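**Vullora** is a grasp planning and execution package for robot arms that pick mixed objects out of bins. It takes color and depth images from one or more fixed cameras, proposes gripper poses, checks them against a model of the bin, and sends joint trajectories to the arm controller. The package was started at the Ocampo laboratory by Delia Bogdan and is now maintained jointly with Grimham, a supplier of gripper electronics. It is written in C++ with Python bindings.

## Architecture

Vullora runs as four processes that exchange messages through shared memory.

- `vl_sense` collects camera images, aligns depth to color, and publishes a point cloud.
- `vl_propose` generates candidate grasps and assigns each a score between 0 and 1.
- `vl_plan` searches for a collision-free path to the highest-scoring candidates.
- `vl_exec` streams the chosen path to the arm and reads gripper feedback.

A supervisor restarts any process that misses its heartbeat. If `vl_exec` is the process that fails, the arm is held in position until an operator clears the fault. Earlier releases ran everything in a single process, and a stalled camera driver could delay the stop signal. The split was made in version 2.

## Perception

The proposal stage doesn't identify objects. A segmentation network divides the point cloud into regions that are likely to move as one body, and grasps are sampled on the edges and surfaces of each region. By default, 1000 candidates are sampled per cycle. Candidates whose finger volume overlaps other points are discarded before scoring.

Thin items and transparent wrapping are the main sources of error. Clear film often returns no depth at all, or returns the depth of whatever lies under it. Vullora fills such gaps from the color image when the `film_fill` option is set, at the cost of more false regions on shiny floors. White or pale objects can also merge with a worn bin floor of similar brightness if depth is noisy. The documentation recommends lowering the camera exposure before changing any segmentation threshold.

## Planning

The bin is stored as a set of planes rather than as a mesh. Each wall and divider has its own clearance value, which defines how close any part of the arm may come. The planner treats the wrist, hoses, and cables as one padded volume that rotates with the last joint. Padding that is too small leads to snagged cables, and padding that is too large makes the corners of the bin unreachable.

Paths are computed with a sampling planner and then smoothed. The default time limit is 300 milliseconds. If no path is found, the candidate is dropped and the next one is tried. After five dropped candidates, `vl_plan` requests a new image.

In divided bins, each compartment is given a number and can be marked as a source, a target, or closed. The planner adds a vertical waypoint above the divider for any motion between compartments. Divider height is entered by hand in the cell file, and an incorrect value is a frequent cause of collision stops.

## Control

During the final approach, `vl_exec` changes from position control to a compliant mode with a limit on downward force. Contact with the floor is expected when picking flat objects, and the controller slides the fingertips along the surface until the finger opening matches the planned width. A grasp is counted as held if the fingers stop before full closure and the motor current remains above a set level during the lift.

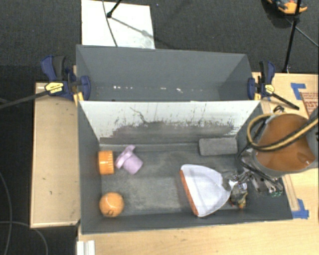 *Robot arm and gripper at the narrow end of a white dustpan in a two-compartment bin. The bin is held by bar clamps.*

## Calibration

The bin pose is measured by touching the gripper to three walls with a calibration pin. Measurement must be repeated whenever the bin has been moved, and rigid mounting is advised. Camera pose is solved separately from a printed target. The tool `vl_check` replays a stored path above the bin and reports the difference between expected and observed fingertip positions.

## Logging and replay

Every cycle is saved as a record containing images, candidates, the selected path, and the gripper signal. Records can be replayed without hardware, which allows a planner change to be compared with earlier behavior. The regression suite contains 502 records, of which 316 were added after the move to compliant approach.

## Related software

Jenau, a separate package from the same laboratory, handles placing and stacking. It reads the Vullora cell file but uses its own planner. The two can't control an arm at the same time, and a lock file prevents both from opening the controller connection.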